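3.2 Surfaces and their grain

Of the 754 households that answered our first round of questions in March, a good many had rather more to say about their tables than we had asked for, and we were glad of it. People in Stalidbridge talked warmly of knots, rings and pale patches – the small things one comes to know after years of breakfasts. We therefore gave the look of the bare surface a section of its own, and kept it apart from questions of size and shape.

Figure 4. Pale wooden surface with fine grain lines running mostly crosswise and a wide, rounded arch to the right of center. The arch resembles the figure of a flat-sawn board.

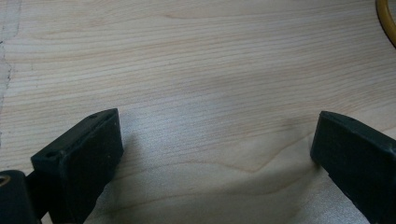
3.3 Wear along the edges

Edges came up nearly as often as grain, and usually with a story attached. Of the 539 people who returned for the second round, 50 told us they had covered a worn edge with a cloth or a runner, and several were a little shy about saying so. We coded these replies separately, following the scheme used in the earlier Carbone survey.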